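Tidying the Shared Sitting Room at Larkeck: Your Questions Answered

Last updated Mar 1, 2025

Mabli James and I get asked the same handful of things whenever someone new moves into the house, so we sat down with a pot of tea and wrote our answers out properly. Please do read to the end – the bit on socks is where most of the arguments start!

Can I leave my things on the windowsill?

For an afternoon, of course you can. It's a lovely deep sill and everybody puts things down there on the way in. Water bottles are fine for longer, provided you take them home to your room at night. Shoes really belong on the rack by the front door.
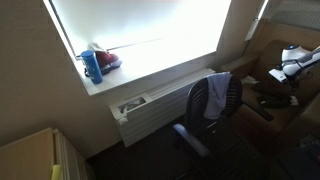 Do keep the top of the heating unit clear, though, and the grille especially. Dénes Lengyel lost a library card down there in September and it took him most of an evening with a ruler and some sticky tape to get it back.

What about clothes over the backs of chairs?

We're fairly relaxed about this one. A T-shirt or a towel can hang over the office chair while you're in the room, but if you're going out, please take it with you, as somebody else may want to sit and work. Dark clothes are the ones that get forgotten, so have a second look before you go up – a black jumper can sit in a heap for days in the evening light. 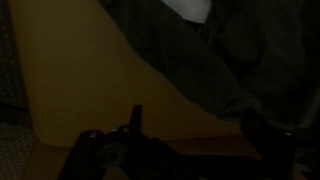
Anything left for a week goes into the bag on the landing, and it stays there for a month before Erzsébet Kerekes takes it to the charity shop. She'll always put a note round first.

Is it all right to sort my washing on the armchair?

Yes, and plenty of us do, it's the comfiest spot for it. Socks are best tipped out on the seat in one go and paired from there, with the odd ones kept to one side until the next wash.
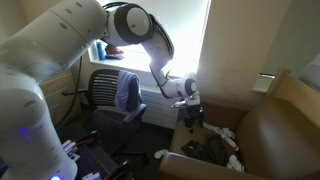

Please have a feel down the sides of the cushion when you've finished. White socks all look the same after a few washes, so a stitch of coloured thread in the toe saves a good deal of muttering. Kevin Valderrama has a tin of thread in room 204 and is happy to lend it.

Who do I ask if something isn't covered?

Knock for Mabli or leave a note on the kitchen board.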